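Workshop Tips from an Afternoon at the Robot Open Day

My neighbor Villads Hedegaard has been after me for ages to come along to the open day at Vevurar, the automation outfit out past Trumthorpe, and this December I finally gave in. I went for the free coffee, if I'm truthful, and I came home with two pages of notes for my own workbench, which is a cramped thing in the back of the garage that has been getting the better of me for years. So this month's tips come from the robots (or from the people who look after them, who are every bit as tidy as you'd imagine and very patient with visitors).

Give everything a home on the mat. The first thing I noticed was how each tray and platform had its own patch, with bare space left between one and the next. A robot arm needs that room for its fingers to come down, and so do mine! At home I had the glue pot, the screws and the sandpaper all shoved up against each other, and I was forever knocking one over to get at another. Lay your things out, reach for each one in turn, and if your knuckles bump anything, spread them farther apart.

Put the heavy thing on its own stand. The big arm I watched is bolted to a block, well up off the work surface. I've since done the same for my bench vise with a chunk of oak left over from the porch steps. It has saved my back already, and there's room to sweep in front of it.

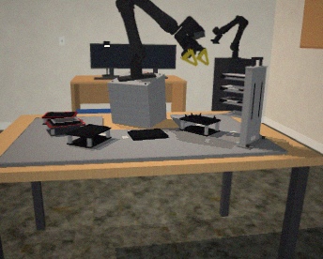
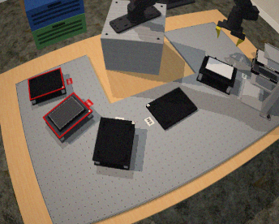
Trays and platforms laid out on the perforated board, with the arm on its gray pedestal.

Household & Workshop Hints – Issue 6 – page 2

Raise your trays a little. I had always set my parts trays flat on the bench, and then scrabbled at the edges with my fingernails trying to lift them. Several of the ones at Vevurar stand on little feet or posts, so I glued four wooden beads under each of mine, and now my fingertips go right underneath. Let the glue cure overnight before you load them up – I didn't, the first time, and spent a good part of the evening picking brads out of the rug.

Add a colored edge. A dark tray on a dark bench is very easy to lose, especially in winter light. A strip of red tape around the rim does wonders. Wipe the rim with rubbing alcohol first, start the tape in the middle of a long side, and overlap the ends by a thumb's width so the corners don't peel.

Label the bench as well as the box. If the label is only on the tray, you have no idea where the tray goes once you've picked it up. I put a small paper label beside each spot, covered with clear packing tape, and my grandson now puts things back without being asked (well, mostly).

Rehearse with empty hands. This was Villads's favorite part of the talk. The young woman showing us around said they like to run a new job through with nothing in the gripper before they trust it with a real part. I tried it before my next glue-up, moving from clamp to clamp with the bottle still capped, and found I'd left the last clamp hanging on the far wall. Two minutes of feeling silly, and a much calmer afternoon.

If you'd like to go yourself, wear flat shoes and eat beforehand, as the sandwiches went quickly. Bring a pencil too. Next month I'll get back to the sticking drawers, and thank you to everyone who wrote in about candle wax and soap – I'm still working my way through the letters.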